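I've been putting off buying a proper hot air rework station for years. My old one came from a closing-down sale, the handle got too warm to hold after ten minutes, and the temperature display was more of a mood indicator. So when a batch of small controller boards came back to me with the wrong regulator fitted — 46 boards, same part, same corner, every single one — I gave in and ordered the Potari.

It's a 700 watt station with a digital readout, three nozzles, and a stand that switches the heater off when you put the handle down. I got mine through Bosavska, who also do small-run assembly, so they know what they're selling. It showed up on a Monday, and I had it on the bench before lunch.

First impressions were good. It's smaller than I expected, the cord on the handle is soft and doesn't fight you, and the fan is quiet enough that I could hear the radio over it. The manual is one folded sheet and you'll want to read it, mostly for the part about letting the fan run down before you hit the power switch. I forgot twice in the first week and it beeped at me both times.

The controls are two knobs and three preset buttons. I love the knobs! So many of these things have gone to up-and-down buttons, and when you're holding tweezers in your other hand you do not want to be pressing a button thirty times to bring the air down a little. I set the first preset to 285 degrees for leaded work with gentle air and left it there, and that's what I use for most of the small stuff.
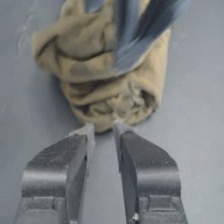
Stitis wrote in to ask whether the presets remember the airflow as well as the temperature, and said the last station they had only stored the heat, so every time they switched they'd blow a row of capacitors off the board.

They don't, sadly. Same deal with this one. Temperature is saved, airflow is wherever you left the knob. I haven't launched any capacitors yet (one resistor, and I found it), but I did put a dot of paint on the dial at my usual setting, and that helps.

On to the regulators. The part is a chunky one with a big tab soldered to a ground plane, and that sort of joint just drinks heat. With the old station I'd have been there forever. With the Potari and a cheap preheater under the board, the part came free cleanly once I'd found the right nozzle. Without the preheater it struggled, and I wouldn't push it. If you do a lot of heavy boards, budget for some bottom heat too.

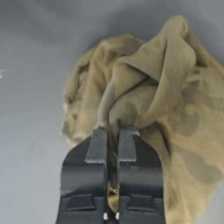

The nozzles are where I start to grumble. They push on and lock with a quarter turn, lovely when cold, but the smallest one on mine is a loose fit and it'll twist a bit if you brush it against a connector. I asked Bosavska and they sent another, no argument, and the new one grips fine. I'd still like to see a square nozzle in the box. You have to buy that separately, and the one I picked up from Xolalpa fits but took three weeks to get here.

The other grumble is the stand. It's a magnet switch, fine, but the cradle only sits on the right side of the unit. I'm left-handed. I've ended up with the whole station turned sideways and the display facing the wall, so I lean over like a heron to read it.

I paid 610 for the station, the preheater and a spare heating element together, and I think that's fair. You can get something cheaper if you only fix the odd board at home. For anyone doing small batches in a back room like me, I'd buy it again, and I'd order the square nozzle on the same day.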